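Inicio | Instalación | Manejo | Averías | Contacto

Célula Kosik de dos brazos. Manual de puesta en servicio
Última actualización: 26 jul 2022

7. Averías con prendas

7.1 La tela cuelga sobre el raíl delantero

Afecta sobre todo a prendas negras sostenidas por una sola pinza. El borde inferior rebasa la mesa y tapa parte de las ranuras del raíl.

PRECAUCIÓN: no tire de la prenda con los brazos activados.

1. Pulse la parada de emergencia.

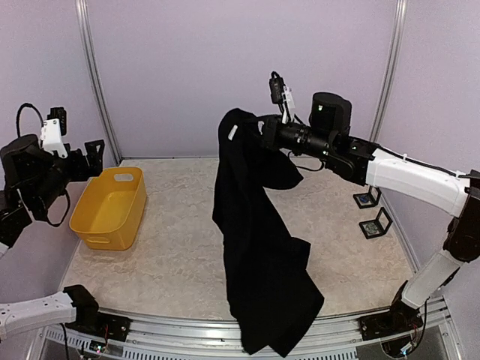 2. Espere 14 segundos antes de acercar las manos.
3. Sujete la tela por debajo de la pinza y ábrala con el mando manual.
4. Retire la prenda hacia arriba. Revise los cables de las dos bases.

Nota: si aparece el código 2253, anote la hora y avise a Pylyp Panasiuk (Sydorenko).

7.2 Pinzas demasiado próximas

Ocurre al extender la prenda, cuando ambos brazos trabajan en el centro de la mesa. El programa debe detenerse a 70 mm entre pinzas. Si no lo hace, pare la célula.

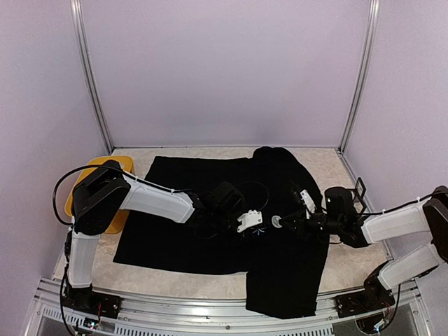 7.3 Rearme

1. Lleve primero el brazo derecho a reposo y después el izquierdo.
2. Reduzca la velocidad en el menú Flerkum.
3. Ejecute un ciclo sin prenda.

Si la avería se repite, no rearme de nuevo.

Anterior | Índice | Siguiente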